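**Unit 5: Handling and Care of Kitchen Equipment**
Course handout, Kisdale Certificate in Catering Practice
Tutor: Malcolm Birkett

This handout supports the second lecture on small equipment. Students should read it before the practical session and bring it with them. Pages 15 to 22 of the course reader cover the same ground in more detail.

## 5.1 Choice of material

Small utensils are made chiefly of metal, wood or plastic. Metal is strong and easily cleaned, but it scratches coated pans and carries heat to the hand. Wood is gentle on surfaces and stays cool, although it absorbs moisture and may split. Plastic is light and cheap, and its quality varies a great deal. The heat limit given by the maker must be checked before a plastic utensil is used in hot fat.

## 5.2 Colour coding

Many kitchens assign a colour to each class of food in order to reduce the risk of cross-contamination. Red is commonly kept for raw meat. The scheme in use must be displayed where all staff can read it, and new staff must be shown it on their first shift. A colour code has no value if utensils are borrowed between sections during a busy service.

## 5.3 Washing and storage

Utensils are to be scraped, washed in hot water with detergent, rinsed, disinfected where required and left to air dry. Cloths should not be used for drying — they spread bacteria from one item to the next. Long utensils are best hung by the handle or laid flat in a clean drawer.

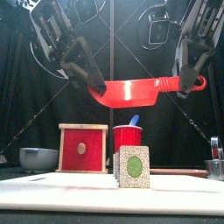 Damaged items must be withdrawn at once. Cracks, melted edges and loose handles hold food residue and cannot be cleaned properly. The item should be recorded in the equipment book, with the date and the section from which it came.

## 5.4 Preparation for the practical

1. Read the notes on detergents and disinfectants in the course reader.
2. Draw up a washing and storage plan for a kitchen with three sections.
3. Be ready to explain the difference between cleaning and disinfecting.

Plans should be handed in at Room 313 before the session begins.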